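Blue drive handles on an old Dell – do they pull or pinch?
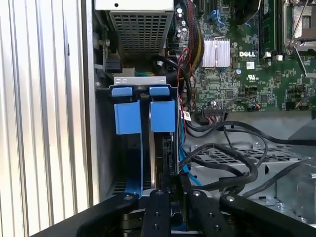 flandura_fan
July 23, 2026
I've been given this old Dell from work and want to turn it into a little backup box for all our family photos. The plan is to take out whatever is in there and put in a 2000 GB drive I bought last month. Where I'm stuck is the cage in the middle, with the two blue plastic handles hanging side by side under the silver bracket. Do I squeeze them or just yank? I don't want to snap anything (I've form for that).

kushnir
Usually squeeze and slide on the ones I've had. Unplug the cables first. If it won't budge, stop and look for a latch on the cage – don't yank!

Gririer
I wouldn't bother, to be honest. An old desktop left on all day just to hold photos is a waste of electricity. Get a small external drive and stick it in a drawer.

kushnir
Bit harsh. It was free, and it only needs switching on for the backup.

Gririer
Free until the power supply goes.

Sono14
Mine did 4 years as a backup box with no bother. I'd give the heatsink fins a good clean while the side's off, though.

flandura_fan
Thanks all. I'll try the squeeze tonight – and Gririer, I might get the external one as well, just in case!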